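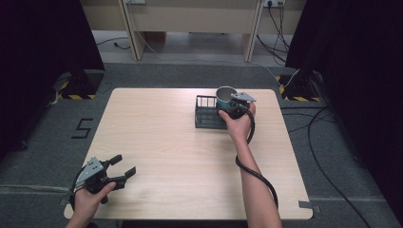
3.2 容器类型与放置位置

小件餐具的临时收纳在住宅厨房研究中通常被并入“台面整理”一项统计，较少单独讨论。本文所称临时收纳，指餐具在清洗、晾干或使用之后、归入橱柜之前，被集中放入某一可移动容器的过程。此类容器在样本住户中以敞口筐篮为主，其侧壁多为条状或网状结构，底面积有限，高度一般低于所盛杯具的两倍。图1所示为浅色方形木桌面上的一次杯具放置：深绿色矩形金属丝筐位于桌面靠后一侧，外壁青蓝、内沿白色的马克杯紧邻筐的右侧，杯体与筐之间已无明显间隔。这一相对位置在编码时归入“边界状态”，即单凭一个时刻的画面无法确定杯体是部分位于筐内还是贴靠于筐外。边界状态的处理方式对后文的统计结果有直接影响，故在本节先作说明。

图1 方形桌面上马克杯与金属丝筐的相对位置（边界状态）

既有文献对容器内外的判定大致有两种做法。第一种以物体重心的水平投影是否落入容器开口为准，优点是定义明确，缺点是需要已知物体的几何参数，对带柄杯具尤其不便，杯柄使重心偏离杯体轴线，偏移量又随壁厚变化。第二种以物体底面是否接触容器底面为准，操作上较为简单，但无法覆盖杯具斜搭于筐沿的情形。Bandara在对公寓厨房的早期调查中采用第二种做法，并将斜搭情形单列。本文沿用其基本框架，同时增加边界状态一类，使判定结果由三类扩展为四类：筐内、筐外、斜搭、边界。

本文的观察材料取自Dutbridge与Unthorpe两地的整理活动记录，共得到放置事件1,462次，其中以杯具为对象的519次。所谓放置事件，自物体离开原支承面起，至物体在新位置静止并与手或夹持工具脱离接触止。中途停顿不另计事件；物体放下后又被重新拿起并移至他处的，计为两次。编码由两名编码员独立完成，存在分歧的事件由Nima Farahani复核，复核时不提供前两名编码员的判定结果。

边界状态只用于单一时刻的标注，不作为放置事件的最终结果。若某一事件在终止时刻仍无法判定，则回溯相邻时刻的记录；回溯后仍不能确定的，从位置分析中剔除，但保留在时长分析中。这样处理的依据是，位置不明并不妨碍对动作起止时间的识别。需要指出，剔除规则对条状侧壁容器并不完全中性：侧壁的竖条会遮挡杯体下部，其遮挡程度又取决于观察方向与竖条间距，因而敞口丝筐的边界标注比例可能高于浅盘或无侧壁的托架。第4节报告按容器类型分列的结果，即为控制这一差异。

3.3 台面尺度与容器的占位

台面面积决定了容器可供选择的位置。对于独立的小型方桌，容器一般只有三种稳定的占位方式：居中、靠后和偏置于某一桌角。居中占位使容器四周均留有余地，但也将剩余台面切分为若干狭窄区域，不利于待整理物品的摊放。靠后占位把近身一侧的台面完整留出，代价是每次放置都需前伸手臂，在杯具高于筐沿时还需先抬高再下放。桌角占位介于两者之间，其主要问题在于容器受侧向推挤后可能越出桌沿，圆角桌面上这一风险略有增加。

为便于比较，本文以桌面前沿为基准，将台面沿进深方向等分为前、中、后三区，容器底面中心所在的分区即为其占位分区。容器横跨两区时仍以中心为准，不设过渡类别。横向则按左、中、右划分，规则相同。分区名称均以操作者所处方位为参照；操作者在记录过程中绕桌移动的，以该次放置事件起始时的站位为准。记录中凡桌面与地面支承关系不清、桌脚落点不可见的，不作稳定性方面的推断。

编码手册对容器描述只保留四个字段：外形、侧壁结构、开口方向与颜色。材质一项在试编码阶段曾列入，后因两名编码员对涂层金属与硬质塑料的区分一致性偏低而改为备注。颜色字段仅用于在同一记录内区分多个容器，不参与任何统计检验。杯具的描述字段与此相近，另设内外壁颜色是否一致一项。该项看似次要，但内壁为浅色而外壁为深色的杯具，其杯口朝向在俯视记录中较易辨认，杯口朝上与倒扣两种放法的误判也随之减少。内外同色的杯具则往往需要借助杯柄位置或相邻时刻的记录来确认朝向。

杯口朝向之所以需要单独记录，是因为它与收纳的目的有关。倒扣多见于洗后沥水，朝上则多见于使用前的集中搬运或使用后的回收。在Backlund的分类中，两者分属不同的家务环节，合并统计会掩盖容器选择上的差别：沥水环节偏好通透的条状侧壁，搬运环节则更看重筐沿高度与提握是否方便。本文未直接询问操作者的意图，因此仅报告杯口朝向本身，不据此推定所属环节。

3.4 单手放置与双手放置

放置动作按参与的手数分为单手与双手两类。单手放置指仅有一只手持握物体，另一只手不与该物体或目标容器接触；另一只手扶持容器的，归入双手放置，即便其并未承担物体重量。双手均在台面上方而仅一侧持物的情形，仍按单手放置处理，空闲一侧的位置另行记录为近侧、远侧或同区。记录空闲手位置的原因在于，小型台面上空闲手本身占据一定空间，可能影响后续物品的摊放与拿取顺序。

轻质丝筐在单手放置时易发生位移。杯具触及筐壁后，若下放方向与筐壁不平行，侧向分力将推动筐体沿台面滑动，滑动量取决于筐重、筐内已有物品的质量以及台面摩擦。空筐阶段的位移因此应当最为明显，随着筐内物品增加而减小。为检验这一预期，本文对同一容器连续接受的放置事件按先后编号，最多取至第7次，之后的事件因序列数量过少而不纳入序列分析。

筐体位移以事件起止两个时刻筐底中心的水平距离表示，仅在两个时刻筐体均完整可见时测量。Tulau标尺法要求在台面上预置刻线，本文的记录中多数台面未设刻线，故改以台面边长作为比例参照。该替代方法在进深方向上的误差大于横向，靠后占位的容器受其影响最大。为避免将测量误差解释为真实位移，序列分析只使用横向分量，进深方向的结果列入附录，供后续研究核对。

杯具的初始位置也需加以控制。与容器相距较近的杯具有时不经抬起，而是沿台面推至筐旁后再行提起，其动作时长包含一段低速平移。此类事件的起始时刻仍按物体离开原支承面的定义难以确定，编码手册为此作了补充规定：物体在同一支承面上连续移动后被提起的，以提起时刻为起点，平移段记入准备时间。准备时间不计入放置时长，但在第4节中与放置时长并列报告。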